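Platia gripper and camera work - progress note for December
To: Fletcher Maihi
From: Glenys Prosser

Sorry this is short notice, written between runs. Covers the plate handling part only. Stills from the simulated cell first, then where we are, then what I need from you.

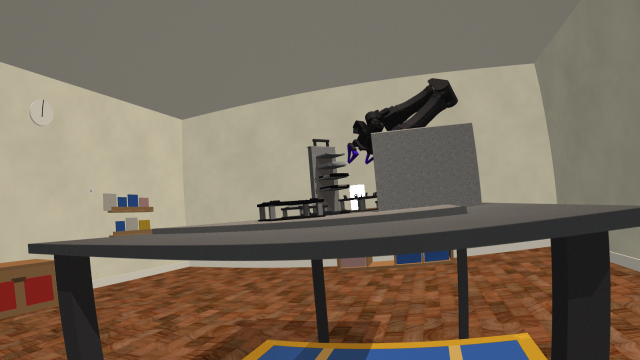
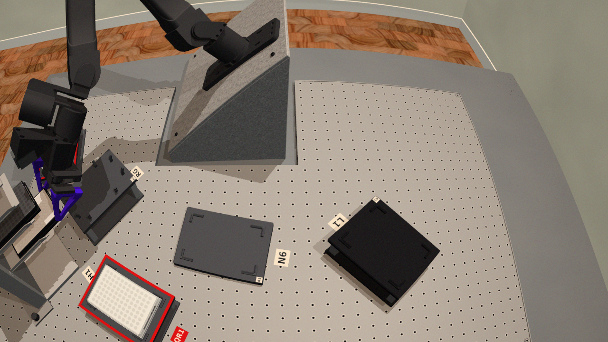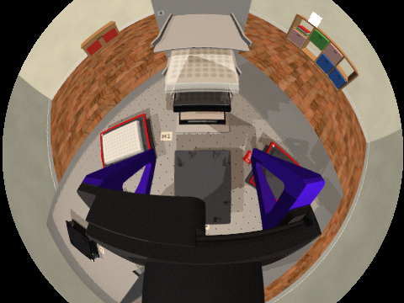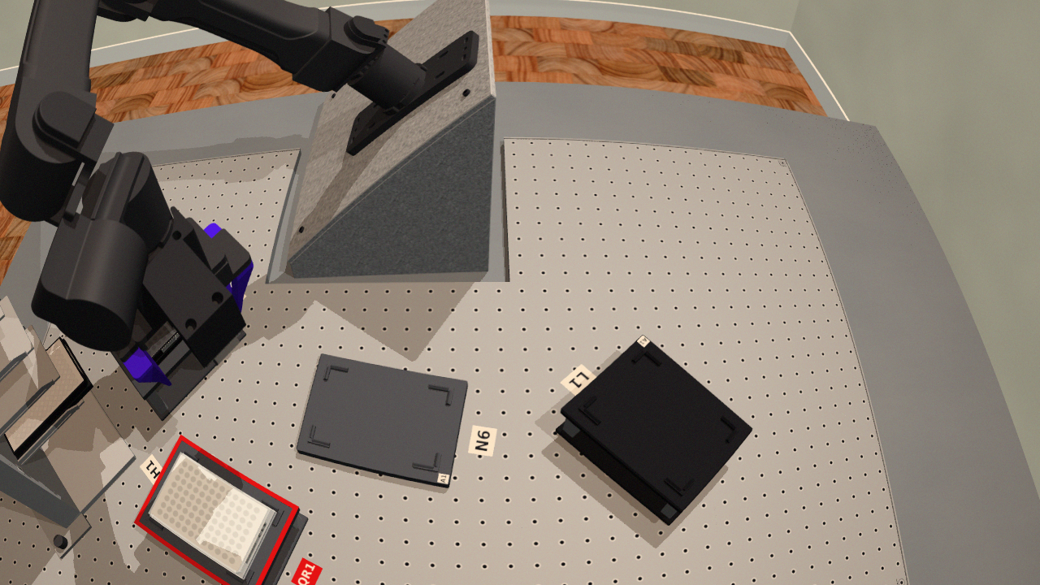

*Simulated plate cell, four camera views. First is the low room view, third is the fisheye over the gripper, second and fourth look down on the deck with H1, N6 and L1 in view.*

## Where we are

- Cell model done. Deck, wedge mount, arm, gripper, plate positions. Labels on the deck match the labels in the job files now (they didn't in the last report, my fault).
- Finger comparison finished for the standard plates. Lidded plates only part done.
- Camera comparison finished for the two overhead-ish views and the fisheye. Room view looked at but not scored.
- Controller comparison started. Slower than planned, see below.

No change to the overall end point. The order of work has changed a bit.

## Fingers

Two sets on trial. The Korkason fingers, open frame, and the Vera fingers, narrower pads with a shallower bite. Same arm, same paths, same closing speed for both sets. Each set got 288 pick and place runs across the deck positions, no lids.

Korkason: more forgiving if the plate is a bit skewed in its nest. Pulls it straight as it closes. But it needs room either side, and on the way into N6 with a plate in hand it comes close to the corner guides. We've had it clip one 4 times. All 4 were on the same approach path, coming across from the H1 side, and raising the approach height cleared it. Cost is a slightly longer cycle.

Vera: no clips at all. Drops more. Mostly when the grip height is set low, so the pads catch the skirt of the plate and slide. Set it higher and it behaves, but then it's fussy about lids, because the pads end up across the join. Fletcher, this is the one you asked about on the call. It isn't fixed, we've just moved the problem.

My preference at the moment is Korkason with the raised approach. I'd like the lidded plate results before I commit to that in writing, so please don't quote it upwards yet.

A note on what the simulation can't tell us. Friction on the pads is a guess from the supplier's sheet. Plate flex isn't modelled at all, plates are rigid. So drops on the Vera set could be better or worse on real hardware, and I wouldn't put money on which. Clearance results I trust much more, thats just geometry.

## Cameras

Compared on one question only: can the plate finder tell us where the plate is and which way round, well enough to correct the grip before closing.

- Deck views. Good. Labels and corner marks give it plenty to lock on to. Weak point is the arm itself - when the wrist is over a fixture the plate under it is hidden, and that is exactly when we want the correction. Two views from different sides would sort it, at the cost of another mount and another calibration.
- Fisheye. Sees both fingers and a lot of deck at once, so we get a check on finger position for free. Distortion bad at the edges. The finder was trained on flat views and made a mess of it until we unwarped the image first. After unwarping it's usable in the middle, poor further out. Fingers hide part of the red-edged trays.
- Room view. Too low and too far back for plate finding. Useful for people though. Hong's lot liked it for the walk-through, you can see how the whole thing stands on the table. Keep it for demos and for checking the arm hasn't gone somewhere daft.

Shadows are a nuisance. Dark plate holders with a shadow over them lose their edges and the finder starts guessing. We tried 2 lighting set-ups. The softer one helped with the dark holders and made the white plates slightly harder. Haven't settled it. Might end up with a different threshold for each position, which I don't love but it's quick.

Recommendation for now: one deck view plus the fisheye. Will cost it up properly in the next report.

## Tilted nests and odd angles

Worth its own heading as it ate most of two weeks. Flat holders are easy. The tilted nest needs the wrist to come in at the nest's angle and leave at the same angle, or the plate catches on a corner post on the way out. The L1 position isn't tilted but it's turned on the deck, so the approach has to be worked out separately from N6. We had been reusing the N6 approach with an offset. That was wrong and explains the odd results in the last report - please ignore the L1 line in that table, I've rerun it.

Each position now has its own approach and exit stored with it. Tidier, more to maintain. If somebody moves a nest they have to redo both and not just the offset. I've put a warning in the job file.

## Controllers

Old controller against the new one from Korkason. Both driving the same model.

- Old one: steady, known, slow to replan. If the camera sends a correction late it stops and thinks.
- New one: takes corrections on the move. Much smoother to watch. Twice it took a correction that was plainly wrong (shadow again) and went for it without complaint. Needs a limit on how far it will believe the camera. Supplier says there is a setting, we've not found it, they are sending notes.

Ran a long overnight job on the new one, 360 moves, no stops. Encouraging, but that was with corrections switched off so it only tells us about the motion side. Repeat with corrections on is queued.

Can't give you a fair comparison yet. I'd rather be late with this one than send half of it.

## Slipped

- Lidded plates. Lid model arrived with the wrong height and every grip was out. Corrected file is in, reruns going now.
- Second finger set on the tilted nest. Not started. Depends on the Vera grip height being settled.
- Written calibration procedure. Drafted, needs somebody other than me to follow it cold and tell me where it falls over.

## Spend

Under on hardware, as nothing physical has been ordered since the fingers. Over on compute, mainly from rerunning L1 and the lids. The two more or less cancel. Full sheet goes to you separately with the usual codes, I've not repeated it here.

## Needed from you

1. Yes or no on a second deck camera mount. Lead time is the trouble, if it's yes I need to order before the break.
2. Somebody from Hong for an afternoon to read through the plate list. A few plate types on it look out of date to me and there's no sense testing fingers on things they don't use any more.
3. A nudge to Korkason about the controller notes. They answer you faster than they answer me.

## Next

Lids first. Then the overnight job again with corrections on. Then the tilted nest with the Vera fingers if the grip height holds up. Controller comparison written up after that, with the camera costing alongside it.

Call me if any of it isn't clear, I'm at my desk until 4 most afternoons and in the lab after that.

Glenys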